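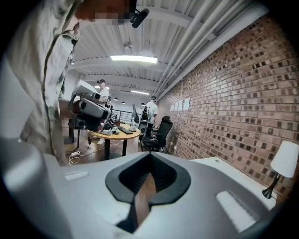 圆桌放在房间中央，电从哪里来？Grevimberg发布居室用桌调查，对“一桌多用”的卖法提出疑问

（Pilitz，2月2日，星期日）居家空间研究机构Grevimberg今天公布《中央圆桌使用情况调查》。调查走访了Pilitz地区的86个房间，每个房间去两次，合计172次入户记录，历时15周。我们想弄清楚一件看上去很小的事：近几年家具广告里反复出现的那种画面，一张圆桌摆在房间正中，四面不靠墙，吃饭、办公、写作业、做手工都在上面完成，搬进真实的房间以后还剩下几成。

结果谈不上鼓舞人心。圆桌本身大多没有问题，桌面平，腿也稳，住户对外观普遍满意。出问题的是桌子以外的东西，首先是电线。广告里的桌子上有台灯，有笔记本电脑，有时还有一只电热水壶，却从来见不到一根线。走访的房间里，只要桌上用电，地上就有线。浅蜜色木桌面、黑色桌腿的圆桌立在房间中央，白色插线板直接搁在木地板上，白线和黑线一起朝桌子那边拖过去，这样的布置在产品目录里找不到，在住户家里却再普通不过。

我们不认为这是住户不会收拾。一张离四面墙都有距离的桌子，要么不用电，要么就得有线从地面上过来。销售人员在卖场里很少提到这一点，产品说明书里通常也没有。

调查怎么做的

先说方法，因为我们自己看别家的调查时，也总是先翻这一部分。

86个房间由住户自愿报名，条件只有两项：房间里有一张直径不小于椅子座面两倍的圆桌，且桌子平时不靠墙。我们没有限定品牌和价位。报名的人里，喜欢摆弄家具的多半比一般人多，这会让结果偏乐观，读者引用时请留意。

第一次走访提前约好时间。第二次只约日期，不约钟点。这样安排的理由很简单，约好钟点的人会收拾。两次记录的差别相当明显，第一次走访时桌面大多清爽，第二次桌上常有没拆的信件、药盒、充电器、折了一半的衣服。我们在分析里主要采用第二次的记录，第一次的只作对照。

走访员记录的内容包括桌子的位置、桌下和桌边地面上的物品、插座到桌边的走线路径、椅子拉开以后剩余的通道，以及住户自己讲的使用习惯。走访员不打分，也不给建议。有几户反复追问“那我们家算好还是不好”，走访员一律没有回答。

家具零售商Cordeiro曾向我们提供卖场样板间的平面图，供对照使用。Cordeiro没有出资，也没有在发布前看过结论。我们在这里说明，是因为过去有读者问过类似的问题，而且问得有道理。

关于“摆在中央”

卖场里的说法是，圆桌放在中央，房间就有了重心，人可以从各个方向走近它。后半句没错。前半句我们不知道怎么验证，也没找到提出这种说法的人做过什么验证。

在走访中，桌子放在中央的实际理由要朴素得多。有的住户说搬进来那天就放在那里，之后再没动过。有的是为了对准顶灯。有的是因为四面墙已经被柜子、沙发和暖气占满，桌子没有别的地方可去。只有少数住户说自己比较过几个位置，最后选了中间。

我们请住户回想过去一周从哪一侧坐下。绝大多数人每次都坐同一侧，通常是面朝房门或窗户的那一侧。圆桌理论上没有上座下座，每一侧都一样，可是人一旦把杯垫、纸巾盒和充电线放定，桌子就有了正面。朝向柜子的背面渐渐成了堆放区，椅子推进去以后很久不再拉出来。

这并不说明圆桌不该放中间。我们只是怀疑，为了“四面可达”而让出来的那一圈地面，在许多家庭里并没有派上用场。房间宽敞的，让出来也无妨；房间紧的，值得在付款之前拿胶带在地板上贴一圈，走几天看看。

关于地上的线

这一项占了报告最长的篇幅。

插座几乎都在墙上，桌子在中间，两者之间是人走路的地方。我们见到的走线办法有这么几类。最常见的是把插线板放在地板上，位置在墙和桌子之间，各种线从插线板散开，再爬上桌沿。其次是插线板留在墙角，单独拉一根长线到桌边。再次是把插线板固定在桌板底下，地面上只剩一根主线。还有极少数住户做了地插，多是在装修阶段就想好了的。

第一类办法用的人多，原因不难理解。它不花钱，不用工具，随时能挪。住户也说得出它的毛病：扫地的时候要拎起来，拖地的时候不敢靠近，椅子往后一退，椅腿就压在线上。有住户给插线板找了个固定位置，紧挨着一根立杆或者一件落地家具的底座放，觉得脚不容易踢到。这个办法有没有用，我们的记录不足以下结论，只能说它比放在通道正中要讲得通。

第三类办法在网上很受推崇，几乎每一篇收纳文章都会推荐。我们持保留态度。固定在桌板底下以后，插线板看不见了，插头有没有松也看不见了；桌子要挪动的时候，得先趴下去拔线，不少住户于是干脆不再挪桌子。一张因为布线而挪不动的桌子，和当初“灵活组合”的宣传就有了出入。另外，桌板下沿的空间本来是留给膝盖的，插线板和理线槽装上以后，个子高的人坐进去会碰腿。文章里的配图一般从侧面拍，看不出这个问题。

至于线的颜色，许多人建议选与地板接近的颜色，让线“隐形”。我们对此的看法更保守一些。一根横在通道上的线，看得见总比看不见好。白色和黑色的线落在木地板上确实显眼，不好看，走路的人倒是能看见它。美观和绊脚之间怎么取舍由住户自己决定，文章作者至少应该把后一半也写出来。

我们也问了理线产品。住户买过的东西五花八门，有扎带、魔术贴、线槽、收纳盒、编织套管。第二次走访时，相当一部分还装在原包装里，或者只装了一半。装好的里面，最耐用的是最便宜的魔术贴。收纳盒的问题是盒子买小了，插线板放得进去，电源适配器放不进去，盖子于是一直敞着。

关于桌腿和地板

黑色桌腿配浅色木桌面，是眼下卖得最多的搭配之一。它好不好看，不在调查范围内。我们关心的是两件没人愿意写进广告的事。

一件是灰。黑色的腿显灰，尤其是靠近地面的那一截，木地板上的细绒会聚在那里。住户提到这件事的次数多得出乎我们意料，语气也多半有些恼火，他们原以为深色耐脏。深色耐的是油渍和磕碰痕迹，不耐浮灰，这两件事经常被混为一谈。

另一件是垫片。桌腿底下的毛毡垫在购买时通常已经贴好，住户便以为不用管。实际上毛毡会压实，会卷边，会夹进砂粒。夹了砂粒的毛毡在木地板上来回蹭，效果和砂纸相近。我们在走访中翻看了桌脚，住户同意的才翻看，多数人是头一回看见自己家桌子的底面。零售商如果真关心地板，随桌多送一套替换垫片就可以，成本很低。我们问过几家，得到的答复都是“会考虑”。

木地板本身的情况我们没有系统记录。房间里的光线差别太大，走访员也不是地板方面的专业人员，肉眼判断划痕容易夸大。有住户认定某几道印子是椅子拉出来的，我们看了看，没法确认，也没法否认。

关于站着用的东西和坐着用的东西

一部分房间里，圆桌旁边还立着别的落地物件，落地灯、立架、花架、显示器支架之类。它们各有各的圆底盘，和桌腿、椅腿挤在同一片地面上。

从平面图上看，一只圆底盘占不了多少地方。从走路的角度看，麻烦在于底盘低而杆子细，人的眼睛会避开杆子，脚却踢到底盘。底盘边上再放一块插线板，几根线从那里出去，这一小块地方就成了整个房间里最难打扫的地方。我们的走访员在地面物品一栏里写得最密的，往往就是这种角落，它常常并不在墙角，而是在离桌子几步远的半路上。

卖场的样板间几乎从不把落地物件和桌子摆得这样近。Cordeiro提供的平面图里，桌子周围一圈都是空的，连垃圾桶也没有。我们理解样板间要好看，但是消费者按照样板间估算尺寸，回家以后少算的恰恰就是这一圈。

关于“多用”

接下来谈谈Futenitz系列。这个圆桌系列在Pilitz卖得不错，受访房间里有九户用的是它，广告语里明确写着“一张桌子，全天使用”。我们不评价它的做工，住户对做工没有什么抱怨。值得讨论的是“全天使用”四个字。

九户里，早饭和晚饭确实都在这张桌上吃。白天的办公就不一定了。住户的说法很一致：吃饭之前要把电脑收走，吃完饭要擦桌子，擦完要等它干，再把电脑和充电线摆回来。头几个星期大家都照做，过一阵子就简化成把电脑推到一边，在剩下的半张桌子上吃饭。再过一阵子，吃饭挪到了茶几上，或者办公挪到了床上。无论哪一种，一张桌子最后还是只干一件主要的事。

孩子写作业的情况略有不同。圆桌没有直边，练习本和手臂都没有可靠的边可以对齐，有住户觉得孩子坐着坐着就歪了。我们没有足够的记录支持或反驳这个观察，把它写进报告，是因为提到的人不止一户，而宣传材料里写着“适合全家学习”，却没有注明依据。

做手工、包饺子、拼图、叠衣服，这些活儿圆桌倒是应付得很好。几个人围着坐，东西放中间，谁都够得着。住户说起这些的时候兴致明显高很多。若广告只讲这一部分，我们大概也就没什么可写的了。

收拾一张圆桌要多长时间

这一项原本不在计划里，是走访过程中加进来的。我们请愿意参加的住户把桌面恢复到自己认为“可以吃饭”的状态，走访员在一旁看着，不帮忙。

过程大同小异。纸张先摞成一叠，摞好以后没有地方放，于是搁在椅子上；充电线拔下来，绕两圈，也搁在椅子上；杯子送去厨房；最后用袖子或者纸巾抹一下桌面。桌面空出来了，椅子满了。要坐的人再把椅子上的东西挪到沙发上。

问题出在圆桌没有抽屉，周围也没有可以顺手放东西的台面。靠墙的桌子，墙边往往有一个柜子或一层搁板，收拾的时候伸手就能放过去。中央的圆桌四面都是通道，任何东西离开桌面，都要有人拿着它走几步。人累的时候不愿意走这几步。我们觉得，市面上不少“收纳难题”归根到底就是这几步路，与住户的性格关系不大。

有几户在桌边放了一辆带轮子的小推车，收拾的速度明显快一些。不过第二次走访时，推车自己也满了。报告里收了这个做法，没有把它列为推荐。

我们没有得出的结论

按照惯例，新闻稿到了这里应当给出一份建议清单。我们没有准备清单，有几件事却需要说清楚，免得转载的时候走样。

第一，调查没有证明圆桌比方桌差。我们没有走访方桌家庭，没有对照组。若有媒体使用“圆桌不实用”一类标题，那是媒体自己的判断。

第二，调查没有统计绊倒或者触电事故。走访期间没有住户主动提到受伤，这不等于没有发生过，人对小磕小碰记得不牢。地面走线的风险应以用电安全方面的专业意见为准，我们只记录线在哪里。

第三，15周的时间不算长，没有覆盖夏天。天热以后电扇会加入地面的行列，桌边的线很可能更多。我们打算在10月公布补充记录，届时若与本次结果不符，会照实更正。

第四，Pilitz的房子以老楼为主，墙上插座偏少，位置偏低。新建住宅的情况可能好一些，也可能只是插座多了，线也跟着多了。没有数据，不好说。

给零售商的几句话

我们给家具零售商发过一份问卷，内容很短，主要问三件事：说明书里能不能加一张带插座位置的摆放示意图，样板间能不能至少有一间把真实的电线摆出来，以及广告里出现用电器的时候，线能不能不要修掉。

收到的回复措辞都很客气。有的说示意图可以研究，但各家户型不同，画了怕误导。这个理由我们不大接受，因为同一本说明书里画着桌子、地毯、吊灯和绿植的摆放方式，那些东西在各家户型里也不一样。有的说电线影响产品呈现。这一条倒很诚恳。

Cordeiro表示愿意拿出一间样板间做尝试，在中央圆桌旁边放上插线板和住户常用的几样电器，线就走在地面上。时间尚未确定，我们也还没有看到。等看到了，我们会去记录，方法和入户走访一样，去两次，第二次不约钟点。

给打算买桌子的读者

如果已经看中了一张圆桌，不妨先回家找一找插座。站在准备放桌子的地方，朝最近的插座走过去，留意脚下经过的是不是每天要走的路。是的话，再想想这张桌子上究竟有多少事离不开电。只吃饭、聊天、叠衣服的桌子，放在中央毫无问题。每天要接电脑、台灯和充电器的桌子，离墙近一点，日子会省心一些。

椅子要拉开来算。商品页面上的尺寸一般只写桌面，椅子推进去的时候看着正好，坐上人以后，后背到柜门之间可能连侧身都过不去。

深色的腿请在窗边看，不要只在卖场灯光下看。

至于“全天使用”“四面可达”“全家学习”这些话，可以请销售人员讲讲是怎么得出来的。我们问过，多数时候对方会转而介绍木材。

报告获取

《中央圆桌使用情况调查》全文及走访记录表的空白样张可向Grevimberg免费索取。记录表欢迎转用，转用时请保留对报名方式的说明。住户的个人资料和可以辨认住址的内容不对外提供。

媒体如需引用本稿中的数字，请同时注明走访地点为Pilitz，以及房间由住户自愿报名。去年我们的一份衣柜调查在转载中丢掉了后半句，事后更正花了不少工夫，更正稿的读者也少得多。

关于Grevimberg

Grevimberg是设在Pilitz的居家空间研究机构，从事家具与房间使用情况的入户记录，不销售家具，不接受按结论付费的委托。此前发表过关于玄关鞋柜、厨房吊柜和折叠餐椅的走访报告。折叠餐椅一篇的主要发现是，多数折叠餐椅买回家以后从未折叠过，该报告现仍可索取。

媒体联络：Grevimberg资料室，工作日上午接听，下午走访，来电请留言。

（完）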